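To: floor-list
Date: 23 November 2022
Subject: Re: Packing line and the Flellus arms

> Does anybody know what happens to our hours once the arms
> go live at Codley in January? My lead says no change. The
> notice by the time clock says "new duties."

I'm one of the 2 packers from Løken moved over to the teaching tables, so I can tell you what I know. You hold a gripper in each hand and put bottles and cups in a wire basket, then take them out again. 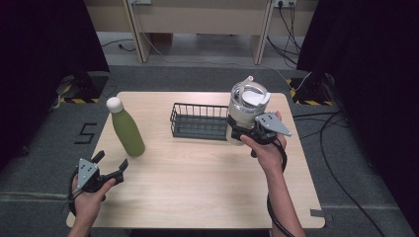 The target is 100 clean runs a shift. Flellus wants 3000 before they train anything. Pay is the same as packing. The line bonus is gone, and I've asked for that in writing.

It is slower than packing. You have to close the jaws squarely on the sides and keep your wrists level. 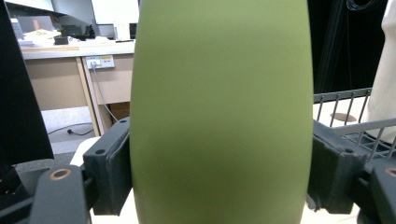 My forearms were sore the first week. Ask for the short breaks, they are in the Londari agreement and apply here too.

As for hours, the plan I was shown keeps both shifts through spring. The arms get the light items first. Cartons stay with people. 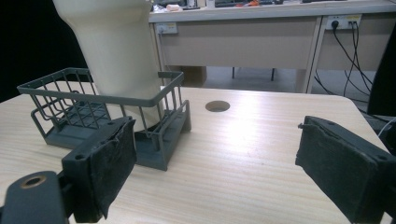
What I don't have is anything about after spring. If your lead has a page on that, please post it to the list.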